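Public submissions on the Tarnar local laws review
Progress report to the Sistow Fund, October

Hi all,

Well, we're past the halfway point and I'm happy to say people do want to talk about local laws! The draft by-law (parking, noise, street trading and the much-argued-over dog clauses) went out for comment in August, and your grant has paid for the hall hire, the printing and most of my phone bill. The nuts and bolts are below, with the bits that haven't gone to plan left in.

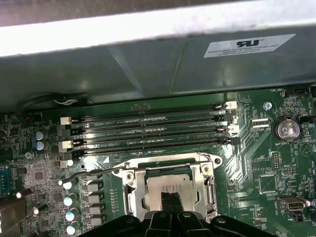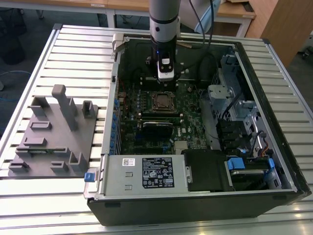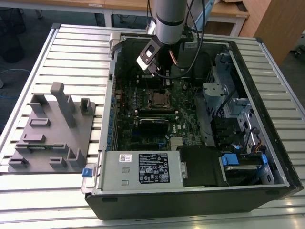
Submissions so far

We've had 253 written submissions, against the 400 I put in the application. Gough has been the standout, partly thanks to the street trading section, which would change where the Saturday-style markets can set up. Tarnar itself has been slower. I've asked the council for another fortnight on the closing date and they're thinking about it, which I'm taking as a good sign.

A fair few people have written in to say they support "the law" without saying which part. I'm ringing them back one by one (it takes ages, but you hear some great stories about leaf blowers).

Meetings

Both evening sessions have been held. The Gough one drew 65 people and ran well over time, and I had to promise a follow-up on penalties before anyone would go home. The second was quieter and, to be fair, more useful. We got through the whole enforcement chapter and came away with wording the council's legal people have agreed to look at.

Skolura

The Skolura summaries are finished in plain English. Translations are behind, as the first translator pulled out in September. I've found another and the work is under way.

Money

We've spent 65 per cent of the grant. Printing came in over budget, venue hire came in under, and I'd like your okay to move the difference across.

Next up

The penalties follow-up is a 90 minute session, starting at 6 pm at the Gough hall. After that I'll sort the submissions by clause and send you the draft findings before they go to council. Could you let me know about the printing money before then?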